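Comfort Osei had the key to her uncle's shop in Clondau for 51 days before she used it. On the morning of 17th June she took the early bus, walked up from the station and let herself in.

The shop smelled of machine oil and old paper. Her uncle Edem had fixed radios there, and before that sewing machines, and he had never thrown away a part. There were drawers of knobs, and a shelf of Brelis sets with their backs off.

Dale Simard from next door came in without knocking.

"He owed me 80 dollars," he said. "I'm not asking for it. I just thought you should know."

"What was it for?"

"A bet. He said you'd come before the end of spring. I said you wouldn't come at all." Dale looked at the calendar on the wall. "I guess we both lost."

She wrote him a check anyway. He folded it and put it in his shirt pocket, and then he stayed and helped her move the workbench. He was stronger than he looked. Behind the bench they found a dead mouse and a letter from Gifty Lamptey, still sealed. 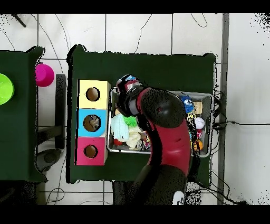 Three boxes and a metal tray.

Comfort knew the name. Gifty had been engaged to her uncle for one summer, long before Comfort was born, and her mother had always lowered her voice to talk about it.

"Are you going to open it?" Dale asked.

"It isn't mine."

"It isn't anybody's now."

She put it in her coat and spent the rest of the day sorting parts. At five she locked up and walked down to Odoi Street, where the phone book said a G. Lamptey lived. The woman who came to the door was small and had flour on her hands.

"I think this is yours," Comfort said. "He never opened it."

Gifty Lamptey turned the envelope over and looked at the back for a while.

"No," she said. "He wouldn't have. I told him what was in it before I mailed it." She stepped back from the door. "Come in - I've got bread in the oven and I can't leave it."

Comfort wiped her feet and went in.

2 comments
Share

Related stories
The Ferry to Fotska
Delali Ofori Buys a Goat
100 Steps Down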